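July, bench notes, gripper pair B, 7:40 in the morning

Picked up where I left off with the right-hand gripper. Afiq Liem had put a sticky note on it saying "closes crooked, otherwise fine" and he was right on both counts. With the trigger squeezed all the way the two finger pads met with a gap at the tip I could slide a business card into, and when I let go one arm came back a hair slower than the other. Not terrible, but it's the kind of thing that gets worse while you're pretending it isn't there!

Took the pads off first. They're the ribbed ones and they hold on to everything - crumbs, lint, some sort of sugary film. Warm water and dish soap, an old toothbrush along the ribs, then left them on a paper towel while I did the linkage. I used to wipe them with alcohol and stopped after the batch that went stiff on us at Dalilwood. Might have been the age of the pads, I never did find out, but soap works so soap it is.

Then the joint screws. One was loose enough to turn with my fingernail (the inside one on the left arm, same as last time, I should really mark that arm). Backed it out, cleaned the thread, one small drop of the mild threadlocker from the Hutapea drawer, and back in until the arm moves freely with no side play. Please don't crank these down, anybody reading this. Tight feels good on the bench and then the arm drags. The other screws only needed a check.

Put it all together and ran the opening check with calipers. Fully open reads 94 mm at the tips, same as the left one, and fully closed there's no light between the pads. I'm happy with that. Did 200 open-and-close cycles by hand while listening to the radio, and it read 94 again afterward. My thumb has opinions.

Software side was quick. Plugged both into the Candeo box, re-zeroed the opening sensor with the jaws shut, saved the profile. Had to do it twice - first time I had the cable in the wrong port and was calibrating the left one again. Label your cables (note to self, again).

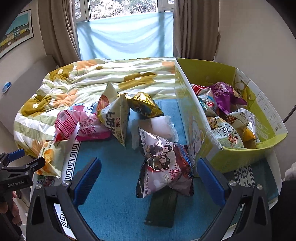
Pad wear is the thing I want to keep an eye on with this pair. Rigid parts like blocks and tubes only ever touch the middle ribs, and you get a shiny stripe there with the tips looking brand new. Crinkly packets are another story, they give wherever you pinch them and the tips and edges end up taking a share. So for judging wear I'd go by a table like this one, snack bags all over the blue cloth and more of them in the carton with the green inside, and both grippers in reach of it. Going down into a carton also means the outside of an arm can rub on the cardboard, so I'm adding the outer faces to the wipe-down. Same soap, nothing fancy.

Next pad swap goes in at 480 hours on the Testadbridge sheet unless the ribs look flat before then. Two spare sets left in the drawer. Afiq, if you use one, write it down please! Still to do: mark the left arm, find the other small hex driver, and order threadlocker, the bottle's nearly done.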